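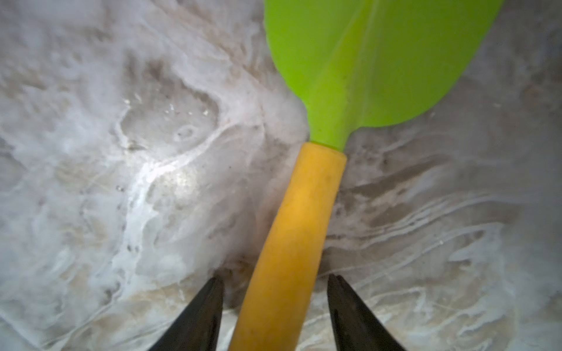 Children's garden tools: how do you clean and keep them?

E-mail this | Print this

Posted by Minttu Koskela

Good evening to all. My daughter's small garden tools live in the same corner as the music stand and the microphone, and I want to make an order there. The green trowel with the yellow handle has small specks and smudges on the blade which do not go away with a dry cloth. There are also three little rakes. What should I wash them with, and is one bucket enough for keeping everything? I would like to finish before Thursday, when my sister comes.

Kanyarat Sangkhawat

Warm water and a drop of washing-up liquid, and an old toothbrush along the ridge in the middle of the trowel. Leave it for 5 minutes first. Please do not use the rough side of the sponge, it makes the plastic dull. For keeping, I would put the tools in the red bucket with the handles up, so the child can take one without turning out all of them.
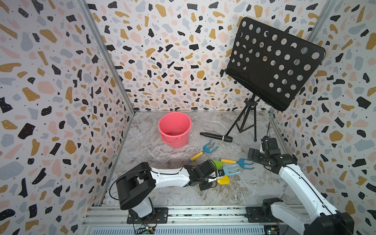 Can the tools stay outside in winter?

It is better to bring them in. My first set stayed on the balcony in Drutden until spring and two handles cracked.

3 people found this helpful

Ekow Ayaaba

just rinse them, they will be dirty again tomorrow

Hamish Kerr

I agree with the bucket, but I would find another place for the microphone. Soil gets into everything.

Share (5) | Comments (3)

Contact us | © Vostgate Home Help | Back to top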